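The Case Against the Folded T-shirt

There are 24 T-shirts in my chest of drawers and I wear 4 of them. The other 20 I fold. I fold them after the wash they didn't need, I fold them when I have been rummaging for one of the 4, and in May I refold the lot, having decided that this will be the year of small upright rectangles.

My mother ironed tea towels, so I come from zealots. She held that a person could be judged by the inside of an airing cupboard, which in Ludport, where we had the one cupboard and it leaked, was a brave position. I still can't put a top away crumpled without hearing the landing creak.

But consider what the fold is for. It saves space, they say, and it does, in drawers that would have plenty of space if we owned fewer T-shirts. It prevents creases, except for the ones it puts in, which run down the chest like the markings on a tennis court. Shirts have collars and buttons and some sense of occasion. A T-shirt is a vest that got promoted.

Lleucu Pugh, with whom I shared a flat above the Pimentel bakery, kept hers in a heap on a chair. The heap had a system. Clean was on the left, arguable on the right, and she was dressed and out by ten past seven while I was still squaring up a sleeve. I thought her a savage. I now think she had more than 276 mornings a year on me.

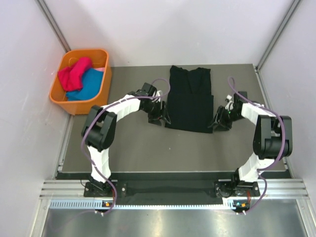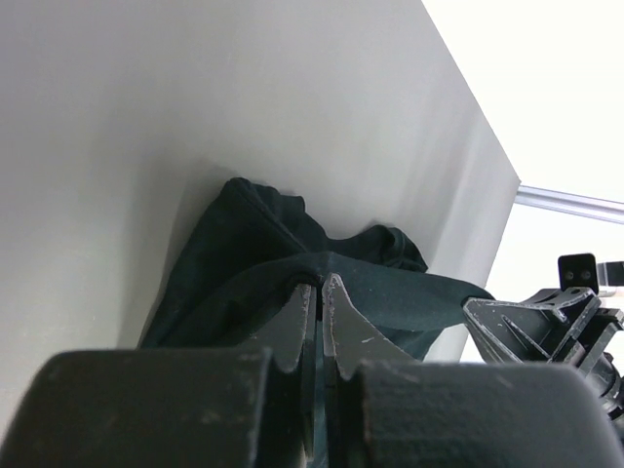 The two schools of thought: black, sleeves in and nearly a rectangle; dark green, bunched up and in no hurry to be one.

I know which of those my mother would have let into the house. I also know which looks more like something people wear. Cloth wants to slump. Put a sleeve neatly across a back and it lies there sulking, waiting for you to shut the drawer.

The folders will say it is calming. So is a bath, and you don't have to do it again when somebody wants the grey one.

My proposal is modest. Fold jumpers, if you must, and sheets if there are two of you. Let the T-shirts go in as they come off the line - one drawer, pushed shut with a knee. I have been at it since the spring and have been late for work only once, looking for the grey one.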